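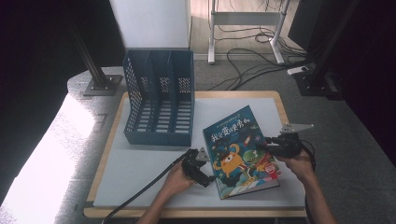 Why not just buy an arm and write code for it, asks a reader going by Nullunholm, under my last post. Hand grippers are a toy, the comment goes on, you're doing the robot's job for it and calling that robotics. If a person has to hold the thing, what exactly did you automate?

Fair question. Nothing, so far. I have automated nothing. But I think the comment has it backwards and I want to say why before I go back to the shop tonight.

Most home robot builds die the same way. Somebody buys the arm first. Arm comes, arm gets bolted down, arm waves. Everyone in the shop comes over to see it wave. Then a month of calibration, then a power supply, then January, then it's under a sheet. I have done this. Mine is on a shelf at Litarcombe, which is what we call our shared workshop, and I've walked past it for 13 months.

So this time, grippers first. Two of them, one per hand, cables and all. No arm. You do the chore yourself but you do it with jaws instead of fingers, and you find out in one evening what the chore really asks for. Picture book, magazine file holder. That was my chore. Book goes in holder. A kid can do it – well, a kid can do it with fingers.

Try it with jaws. A picture book lying flat is a horrible object. There's no handle. The cover sits down on the surface and you have to get one jaw under a corner, and the corner doesn't want you. Then once you have it, the whole weight hangs off that one corner and it swings. So you bring the other hand in on the far edge. Now you have two hands holding one stiff rectangle and they fight each other. Turn it upright, find the slot, don't catch the lip. I did 200 of these over a few weeks and the first 7 I would not show anyone.

Would I have learned any of that by writing code for an arm? Eventually, sure. At the price of an arm. I'd have blamed the motors, too. I always blame the motors.

Here is the part I feel strongly about. The build is the jaws. Not the arm, the jaws, and the pads on the jaws, and how wide they open, and where your wrist ends up when they close. The arm is a thing that carries jaws to places. In a shop like ours, with people sharing benches and a few free hours after supper, you should spend the hours on the part that touches the book. I re-cut my pads four times. Each took an evening. Each one was tested the same evening, becuase testing means picking it up and trying. No homing, no booting, no stop button.

The recordings are the other half. The plan is that some day an arm learns from what my hands did. Maybe it does, maybe not. I'm using the Bullance logger, which is free and ugly and drops its connection if you look at it wrong, and I've kept 379 clips counting the older ones from the cup-and-saucer phase. Is that enough to train anything? I don't know. The Conceição build log people say no, not close, and they have been at this longer than me. Fine. I still have better jaws than I did.

Things against me, to be fair about it. Your arms get tired. The cables pull, and they pull in a direction that teaches you bad habits, you start holding your elbow out. Your wrist does things that no cheap arm can do, so some of what I recorded is probably no use, an arm would tie itself in a knot. And it looks silly. Grown adult, two claws, children's book. People ask.

And the commenter is right that there's a kind of cheating in it. When the book slips I feel it slip, through the handle, and I fix it before I've thought about it. The machine won't have that unless I build it in. I have no answer there. A sensor in the pad, maybe. That's the next few weekends gone.

But do the job for the robot first, yes. I'd say that to anyone at a bench with a catalog open. You're going to end up doing it anyway, at midnight, by hand, trying to work out why the arm wont. Do it at the beginning while it's cheap.

As for the arm on the shelf – it comes down when the pads are done. I have the bolts for it somewhere. Pads first, then the cable problem, which I think is just a hook in the ceiling and some bungee. If anyone has hung theirs from above and it worked, leave a comment, I'd like to know what height.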